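**Cup drive at the Humphreys break room hits 3,042**

I stopped by the Humphreys break room in July to see how the cup drive was going, and I ended up staying most of the afternoon. Esi Yakubu started it in the spring with a sign over the sink asking people to save their used cups for the art classes at Kemura. She was hoping for 100. The tally on the door now says 3,042!

The sorting happens on the table with the orange H tablecloth (Yesenia Nava brought that in, and yes, the H is for Humphreys). Paper goes in one stack, plastic in another, and anything with a nice pattern gets set aside for the little kids, who like to cut them up for collages.

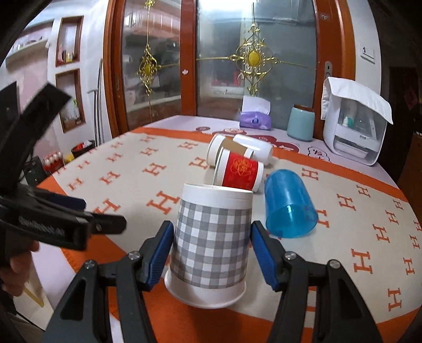

Rezaul Akanda drove the first load over to Kemura last month — 1,232 cups in the back of his hatchback, with the seats down. He told me he could hear them squeaking on every turn. The next load goes once somebody finds more boxes.

Want to pitch in? Rinse your cups, let them dry and leave them on the table any time before 6. Lids are welcome too, but please keep them separate. Esi is also short on tape, so if you've got a spare roll at home, she'd love it.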